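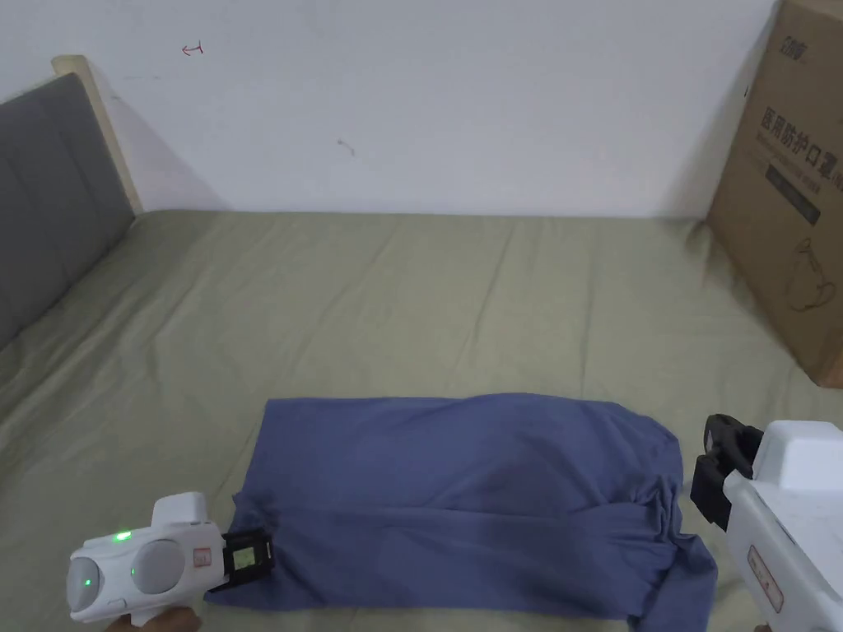 The Parnik office says the bedroom was signed off in October and that a second look is a waste of an afternoon. Perhaps. The October sheet has every line ticked and not one comment written, so I have done it again.

Bedroom check, furnished let, Warkine House
Date: July 11, 2024

1. Headboard upright and padding sound
Pass, with a comment. Grey padded panels and seams fine to look at. The Rallier leaflet says the fixings "do not work loose". I put a spanner on them anyway and got a quarter turn out of one.

2. Light wood edging on headboard: splinters, sharp corners
Pass. Ran a cloth along the top and it didn't catch.

3. Fitted sheet secure at the corners
Pass. Sage green, a bit creased. Creases are not a safety matter, whatever the old form says.

4. Bed clear of stored items
Fail. Tall cardboard box standing on the bed against the wall, printed 医用防护口罩 (medical protective masks). Not opened, not weighed. A tall box on a soft surface can go over on whoever sits down next to it. Move it to the floor or a low shelf.

5. Walls: damp, cracks, marks
Pass for damp by meter. Small red scribble near the headboard and a tiny dark smudge further along. I was told these would "wash off". Try it on a small patch first, and don't charge a tenant for them without dated proof.

6. Bed frame load
Not confirmed. Goodwin quote 2,000 newtons in the brochure and 1,650 on the delivery note. Which is it? I will not tick this until someone sends the test sheet.

7. Clear walking space beside bed
Pass. The form asks for 36 inches and the tape gave a shade over.

8. Smoke alarm sounds on test
Pass. Pressed twice.

Result: not signed off. Items 4 and 6 are open, and item 1 needs the bolt tightened again after a few weeks' use - a quarter turn now proves very little. Parnik have 8 days to reply in writing. A phone call saying it has been "sorted" will not be entered on this sheet.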